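Halthorpe Breath and Posture Notes

A text collection of seated posture and breathing instructions, gathered from class handouts and practice diaries. The material was written by teachers and students at Halthorpe between one winter and the next, and typed up by Lizelle Khumalo.

Current release: July. Plain text, one note per file.

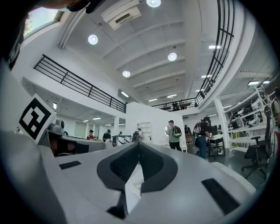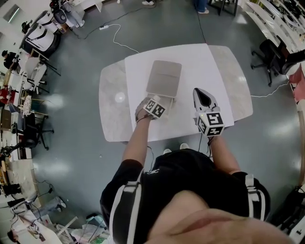 Can I use these notes to learn the breathing practices on my own?
The seated postures and the plain breath counting can be followed from the notes by most healthy adults. The notes on holding the breath were written for students who already had a teacher, and they leave out a good deal that was said in class.

What is in the collection

There are 600 notes in all. Most run to a paragraph or two. A few are a single line, such as "left nostril first, then change", and have been kept because other notes refer to them.

The notes fall under these headings:

seated – cross-legged, kneeling and chair postures
breath – counting, alternate nostril, humming, holding
hands – hand positions used while sitting
rest – lying down and coming up again
diary – students' own accounts of a practice

A note can carry more than one heading. Kneeling postures with a breath count are filed under seated and also marked breath.

Where the notes came from

The handouts came from two sources. The Mkhize handouts are the older set and use Sanskrit names throughout, spelled however the teacher spelled them. The Zindden handouts use English names and give the Sanskrit in brackets when they give it at all. Spelling has not been made uniform, so a search for Vajrasana will miss notes that say Vajra asana or thunderbolt pose. The file names.txt lists the variants found so far.

Diary notes were given by students who agreed to have them shared. Names, street names and workplaces were taken out. Ages were left in where the student mentioned them.

Fields

Each file starts with a short header:

id – the note number, starting at 1
source – Mkhize, Zindden or diary
heading – one or more from the list above
level – beginner, regular or teacher
text – the note itself

Level was set by the person who wrote the note. Two writers may well disagree, and one teacher's beginner notes include a full lotus. Diary notes have no level.

Known problems

Notes 103 and 105 are near copies of each other. The second adds a line on where to rest the tongue, so both were kept.

In 11 notes the left and right sides were muddled in the original and could not be sorted out. They are marked "sides unclear" at the end of the text.

Breath counts in the Mkhize set are given in beats with no speed stated. Please don't convert them to seconds. The Zindden set does use seconds, and the two should not be mixed in one table.

Several notes make claims about digestion, sleep or the colour of the skin. They are recorded as written and have not been checked by a doctor. Anyone who is pregnant, has high blood pressure or has had eye surgery should ask their own doctor before trying anything under breath.

Use

The notes may be copied and changed for teaching, study or research. Keep the source field with each note. If you publish a selection, name it as drawn from the Halthorpe notes and say which release you used.

Corrections go to the Traltness list, with the note number in the subject line. Spelling fixes to the header are made at once. Changes to the text wait for the next release.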